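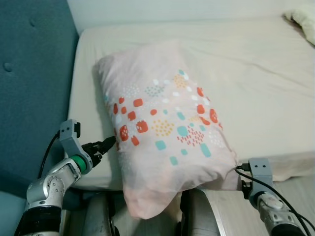 When does the Grorncombe town clock go quiet at night?

Starting in October, the bell will stay silent from 9 in the evening until 6 in the morning, every night of the week, and the clock itself will keep running as usual.

So that's finally settled! If you live anywhere near Market Street you already know what a long road this has been, and if you don't, well, the short version is that our bell has rung every hour, day and night, for as long as any of us can remember, and a good number of people have had enough of lying there listening to it. The town council voted on it at the last meeting. I was in the second row with a very bad cup of coffee, and it passed without nearly as much shouting as I'd expected.

The petition that got the ball rolling had 195 names on it. Unathi Hlongwane started it last winter, after she moved into one of the apartments over the old Masilela shoe store, directly across from the tower. She told the council she'd been assured when she signed the lease that you stop hearing it after a week. "I have not stopped hearing it," she said, and that got the biggest laugh of the evening, even from the people who had come to argue against her.

And there were plenty of those. The bell went up in 1859, a few years before the tower got the clock faces it has now, and it's the only thing on that side of the square that made it through the fire. Trevor Bélanger, whose family has wound and oiled the works for three generations (it's electric now, but he still goes up there), stood up and said that he wasn't against people sleeping, he just wanted it written down that the bell would never be taken out. The council agreed to add a line saying so. He sat down looking pretty pleased, I thought. 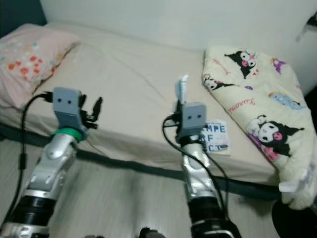
I should say where I stand, seeing as I've been writing about this bell on and off for two years and folks keep asking me in the checkout line. I live on Perness Lane, right behind the square, and I like the thing. I like it at noon, and I like it at suppertime when the kids know to come in. I do not like it at three in the morning. I've tried earplugs, I've tried a fan, and I've tried sleeping with my head stuffed into the corner where the bed meets the wall, just like that pink pillow with the little orange-red and white dots, and all I got was a sore neck. My sister swears by a folded blanket over the ears, but it was July when I tried that one and I lasted until the clock struck one.

What surprised me was how much of the meeting had to do with mechanics. You'd think you just flip a switch, but the striking part and the timekeeping part are tied together in a way I won't pretend to understand (Mr. Bélanger explained it to me twice on the steps afterward, with hand gestures). If you hold the hammer back the wrong way, the count gets off, and then you've got a clock that says seven and rings ten. Apparently that happened once in the eighties and people were late for church.

The fix is a small timer unit that lifts the hammer away and sets it back down each morning. It's coming from Grasano, the same outfit that takes care of the bells over in the next county, and their installer, Sibusiso Magagula, came to the meeting to answer questions. He was patient about it. One man wanted to know if the timer could be set to skip the morning of his daughter's wedding, and Mr. Magagula said it could be set to do pretty much anything, but please put it in writing.

As for the money, most of it comes out of the building maintenance budget, and the rest is a gift from the merchants on the square. Tumelo Msimang at the bakery chipped in even though he told me he'll miss the four o'clock bell terribly. It's how he knows to take the first rolls out! He's buying a kitchen timer.
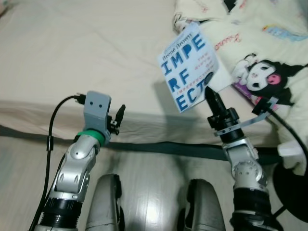

He isn't the only one who has been using the bell as an alarm, either. Ruan Gumede drives the early bus out to the hospital and he's never owned an alarm clock in his life, or so he says. He hears five strikes and his feet hit the floor. He asked the council whether they'd think about starting the bell up again at five, and they did talk it over for a while, but the apartment people looked so stricken that it was dropped. His wife has offered to elbow him.

A couple of dates are getting special treatment. On New Year's Eve the bell will ring at midnight the way it always has, and the same goes for Founders' Night in the summer. Funeral tolling isn't affected at all, which a few of the older members of the congregation wanted to be sure of. Anything else has to go through the town clerk ahead of time.

The work itself should take a morning. The sidewalk beneath the tower will be closed while they're up there, so if you park by the pharmacy you'll need to go the long way around past the post office. The bell may ring at odd times while they test it. Please don't call the fire department, who have asked me to mention this specially, given what happened the last time somebody worked on it.

There's a trial period too. The council will look at the whole thing again in the spring, and you can send in comments until then, by mail or in the box at the front desk of town hall. Ms. Hlongwane says she already has hers written. Mine will depend on how I sleep.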